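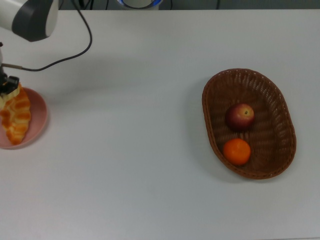
Fonavell publishes first results from its household and shop-floor chores trial

Fonavell has released the first findings from its study of whether robot arms are ready to take on everyday jobs in homes, cafés and small shops. The short answer is that they can manage a few of them, slowly, and that most still need a person close by.

The study covers 344 attempts at simple tasks, among them clearing a plate, sorting fruit, folding a tea towel and restocking a shelf. An attempt counted as a success only if the job was finished without help and nothing was dropped or damaged. By that measure, 83 attempts succeeded.

Results varied a good deal from one task to the next. Moving firm objects of a regular shape went best. Cloth was the hardest, and no towel was folded to a standard the team would accept in a guest house. Shelf restocking fell somewhere in between, with most failures coming when packets stood close together. 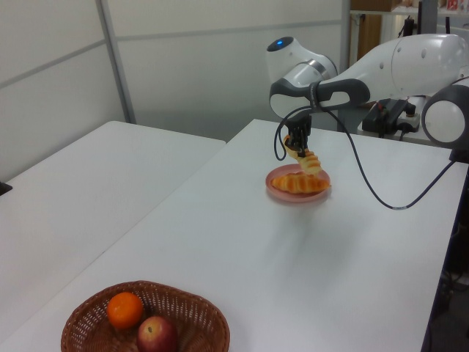

Food is where most small businesses have asked Fonavell for answers. A bakery counter involves the same few movements all day, but the goods are soft, uneven and easily spoiled. Staff who serve pastries adjust their grip without thinking about it. A two-finger gripper has to hold a croissant firmly enough to lift it at one end, as it is doing over the pink plate, and lightly enough to leave the layers whole. A second croissant already on the plate leaves less room to set the next one down. In the trial, crushed pastry was a more common fault than dropped pastry, and the team has since lowered the closing force used for baked goods.

Speed remains a problem. Even the best runs took longer than a shop assistant would need, and Fonavell does not believe any business should plan its staffing on the basis of these results. The company sees more promise in work done outside opening hours, such as laying out trays before the morning shift, when a slow pace matters less.

For the home, the findings are more cautious still. Kitchens differ from one another far more than shop counters do, and a routine that worked on a clear table often failed once mugs and post were left on it.

The next stage, run jointly with Bronitus, will begin in January and is planned to include almost 3,000 attempts. It will add loading a dishwasher and wiping down a worktop – two chores that came up repeatedly in enquiries from care homes and cafés. Failed attempts will be published alongside successful ones.

A summary of the findings is available free of charge from the Fonavell press office. Shops and cafés that would like to suggest a task for the next stage can contact the same office.

ENDS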